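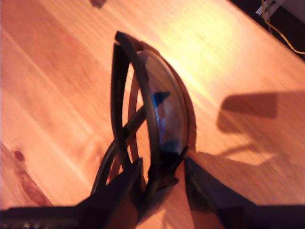
Photo: Wycliffe Mwakyusa

Blue glare on my new lenses, is this normal or did I get the wrong coating?

Posted by Liya Nigatu

Hi all! I picked up new glasses from the Ilura shop in Holville (184 dollars with the lenses, so not a bargain for me) and I keep noticing a blue reflection in them. Not when I'm looking through them, that part is great, but when I tip them sideways under a lamp there's this bright blue streak. Same sort of thing as on the dark pair in the photo, where it runs down the lens with a little bit of white in it. My old pair had a greenish shine and I never thought twice about it. My sister says blue means I paid for a blue light filter. I didn't ask for one and I can't find it on the receipt, which just says "AR std." Do I take them back?

Harish Poojary

I worked the counter at an optician's for a couple of years, so I got this one a lot. "AR" is anti-reflective coating. It cuts most of the reflection but some always gets through, and that leftover bit has a color. Green is common, blue is common, I've seen purple and gold too. It depends on the coating and who made it.

Your sister could be right, blue light filters do often flash blue or violet. But plenty of ordinary coatings do it as well, and a bright window will put a bluish patch on any shiny lens. You can't settle it from the color alone. Call the shop, give them your order number and ask exactly what coating is on there. If you see fine through them and nobody charged you for an extra, I'd keep them.

Oh, and please don't rub at it with your shirt! I did that to a pair that cost me 209 dollars and the scratches were right where I look.

Zlata Prokopenko

mine are blue too, you stop seeing it after 2 weeks. wash them with dish soap (the plain kind, no lotion in it) and lukewarm water, sometimes it's just finger grease making it look worse

Liya Nigatu

Thank you both! Called them and it's the standard coating, no filter, and apparently they switched labs in June so that's why it isn't green like my old ones. Keeping them. Zlata, does it matter if the dish soap is scented? Mine is lemon.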